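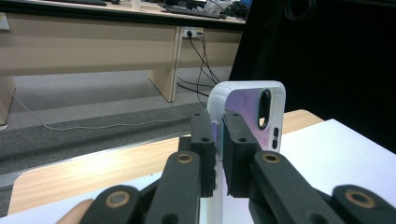
# Benden Frosted Case, Lavender

I've carried cases in the shop that were tougher than the Benden and plenty that were cheaper, but I can't think of one I've had more fun selling. The back is a pale glossy lavender that drifts into pink lower down and goes a bluish purple along one side, and around it you get a thick frosted white rim with soft rounded corners. My sister says it looks like the inside of a seashell. I wouldn't have come up with that, but now I can't unsee it!

The rim is my favorite part. A lot of clear cases have edges so thin you forget they're there until the phone lands on one. Benden went chunky, and the sides are milky enough that you don't see every speck of pocket lint through them (you'll see some, let's be fair). There's a tall pill-shaped cutout for the camera, up near the corner, and openings in the side wall for the buttons, so you press your own buttons and skip those stiff rubber covers that wear out your thumb.

## Will it fit mine?

It's made for the Grileo, the tall model, the one that measures 165 mm top to bottom. It does not fit the smaller Grileo. I know the camera looks like it lines up, and I know one person online got it on there, but please don't, you'll end up mailing it back to me and we'll both be sad about it.

Putting it on: camera corner first, then the opposite long side, then push down the last corner with your thumb. Taking it off goes the other way around. If you've got short nails, start at the button side, where the openings give you a little something to pull against.

## What it's like to live with

I've had mine since last April and it goes everywhere with me. The glossy back picks up fingerprints, no way around that, and a damp cloth with a drop of dish soap takes them off. Skip the alcohol wipes. I used them on my first one for a whole winter and the shine went patchy.

The flat bottom edge is handy too. I like to stand my phone up while I'm packing orders so I can read the list with both hands busy, and any old storage bin will do for that. Just lean it on the end wall.

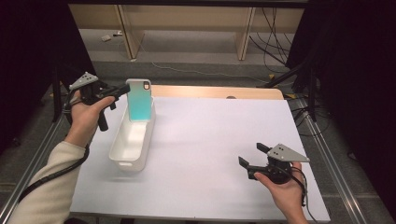 I do the same in the kitchen with the bread tin, which drives my family nuts when they want toast. A case with rounded-over bottom edges will slide around on you, and the Benden has been pretty good about staying where I put it. On a slick counter I'd still tuck a dish towel underneath.

One more thing people ask me: does the color change? On mine, the lavender is the same as the day I got it. The frosted rim has warmed up a tiny bit at the corners where my hand sits, and I only notice when I hold it next to a new one.

## The details

- **Color:** lavender back, frosted white rim
- **Fits:** Grileo, 165 mm model only
- **Buttons:** open cutouts on the side wall
- **Returns:** 60 days, as long as it isn't cracked
- **In stock:** 86 at the Galville store, counted 9 March 2022

If you order 2 or more, they go out in one padded mailer and you pay shipping once. Tell me in the notes if one of them is a present and I'll leave the price slip out.

## Picking up or asking questions

Pickup is at the Galville counter, and you can try one on your phone before you pay. Ask for Cuiping Qin on Saturdays, she's quicker than I am at getting a stubborn old case off. For anything else, write to me through the contact form and put "Benden" in the subject line so it doesn't get lost in with the Xu charger orders. I usually answer in the evening.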